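Sillcombe bin-picking cell

The Sillcombe bin-picking cell is a robotic sorting station built in a shared workshop in Sillcombe by Thắng Tôn and other members of the workshop. It consists of an industrial robot arm, a two-finger gripper and a pair of bins clamped to a wooden bench. The cell picks up mixed household objects and toys one at a time and moves them from one bin to the other. It is usually called Jinia, after the control program that runs it.

Background

The workshop had been used mainly for joinery and bicycle repair before Tôn joined. He had worked on packaging lines and wanted to build a machine that could handle objects it had not been set up for. Work began in June in the rear bay, where the floor was thick enough to take the weight of an arm. The first version used a small hobby arm made from a kit. It could lift a tennis ball but sagged when fully stretched out, and the members decided to look for a used industrial arm.

The arm was bought second-hand through Kröger, a dealer in machinery from closed factories. It arrived without tooling. The gripper was assembled in the workshop, and the air and signal lines were routed along the outside of the arm and held with cable ties. Several members objected to this at first, as the lines could catch on the bins, but it made repairs quicker and the arrangement was kept.

Construction

The bins are grey with sloping walls, so that objects slide away from the sides and can be reached from above. They are held to the bench by clamps and can be swapped in a few minutes. An early attempt to screw them down was given up after the gripper struck a wall and split the board underneath. With clamps, a bin that is hit hard tends to shift a little, and its position then has to be measured again before the next run.

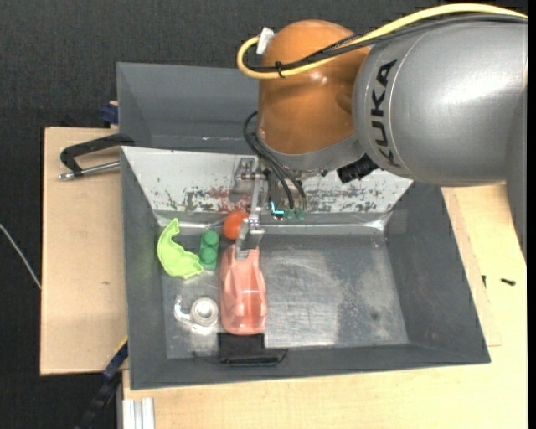 The gripper works on compressed air and has no sense of touch. The control program judges a grip only by how far the fingers have closed. If they close fully, it records a miss and tries again from a different angle. After 9 misses in a row the arm stops and waits for someone to clear the bin or press the restart button.

Air comes from a Trukon compressor which is also used for the workshop's spray booth. The two cannot be run together, and most long runs of the cell take place in the evening. A small tank was added later to even out the pressure, which used to drop when the gripper was opened and closed quickly.

Objects

The cell is run with a collection of 37 objects, most of them donated by members. They were picked for their awkward shapes, and include balls, building blocks, toy vehicles and stationery. Clear plastic has given the most trouble, as the camera often misjudges where its edges are. Balls are easy to find but roll when touched. Flat items lying against a wall are the most likely to be left until last, and the program has a separate pushing move for them, in which the closed fingers nudge the object towards the middle of the bin.

Objects that break are normally replaced with something similar, and the list on the workshop wall is changed to match.

Operation

A run starts with the objects tipped into one bin by hand. The arm empties it into the other, then works in the opposite direction. The longest run so far covered 1,000 picks and was ended by a split air hose near the wrist. The arm moves at reduced speed whenever the bay is open, and a light barrier across the entrance stops it if anyone steps through. Members must be shown how to use the stop button before they may start a run alone.

Later changes

Version 2 of the control program replaced the fixed list of gripping angles with one worked out from the camera picture. It also saves a short record of each miss, which Tôn goes through to find faults. A suction cup was tried in place of one finger but lost its hold on ridged surfaces, and the metal fingers were put back. The suction parts are kept in a drawer under the bench.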